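The Picture Desk

I was the last person hired on the picture desk at the Veltholm Courier, and I'd like it on record that I was hired to write captions. I can't take a decent photograph to save my life. My sister's wedding album has one of mine in it and it's mostly hedge.

The real photographer was Flor Nina. She'd been at the paper since before the roof was fixed, and she went everywhere in the same green coat with the pockets stretched out of shape by lenses. Flower shows, floods, school football, the mayor falling off a pedalo. She took them all with the same serious face, as if the mayor might sue (he did think about it).

Every December we ran the pictures of the year, a pull-out, the only thing we printed that people kept. My job was to write a line under each one. Name, place, what's going on, no jokes. Flor hated jokes in captions. "They've had enough happen to them," she used to say, meaning the people in the pictures.

That year she handed me 70 prints in a Henriques shoebox and said 29 of them had to be gone by teatime.

"Which ones?" I said.

"The ones you don't look at twice."

So I cleared a desk and started. I put the Ollano regatta in one pile and the fire at the Flitex works in another, and I was doing rather well, I thought, until I got to number 54. I know it was 54 because she pencilled them all on the back, in that slanting hand that made every four look like a nine.

It was a women's hockey match up at the Ollano ground. Goalmouth, rain, mud everywhere, sticks in the air. A good picture, but we had three other hockey pictures and they were all better. What I looked at twice was the man on the touchline. He had a flask in one hand and he wasn't watching the game at all, he was looking straight at whoever was holding the camera, and he was smiling like somebody who's just been told he can go home.
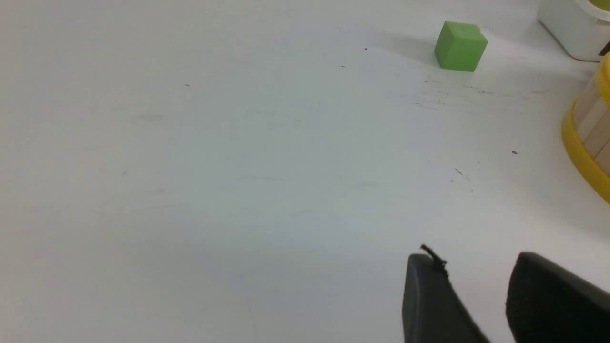 I turned it over again. All the others had the names on the back, left to right, spelled out in capitals so I couldn't mess them up. On 54 she'd done every player, even the goalkeeper with her head down. For the man she'd written nothing.

I took it over to her. She was eating a cheese roll over the sink in the kitchen, which was where she had all her meals.

"Who's this?" I said.

"Spectator."

"I need a name."

"You don't need a name for a spectator." She wiped her fingers and held the print by its edges, and she had it a good while longer than you'd need to see who was in it. "Is it going in?"

I said I didn't know. I said we were heavy on hockey.

"Then leave it out," she said, and gave it back to me, and ran the tap.

I'm not a nosy person. Well, I am, but I'm lazy with it. I went back to my desk and did the regatta captions. I did the one about the town hall clock, put up in 1851 and stopped for most of the years since. By four o'clock I had my pile of rejects next to me with an elastic band round it, and 54 wasn't in it. It wasn't in the other pile either. It was under my elbow.

I wrote the caption six times. I put in the score and the weather. I put in the goalkeeper. Then I typed, "Watching from the touchline, a friend," and took it straight to the subs before I could think about it, and went and hid in the gents.

The pull-out came off the press that night. Flor read it standing up by the radiator with her coat on, every page, the way she did each year, checking for my spelling. I watched her get to the hockey. She stopped there. Then she turned over and carried on to the flower show.

"You've put two Ls in Phillips," she said.

"He's got two Ls."

"Has he?" She folded the thing up and slid it into one of the big pockets. She usually left hers on the radiator for the cleaners.

She was halfway down the stairs when she shouted back up that I could walk her to the bus, if I was going that way. I wasn't, but I got my coat.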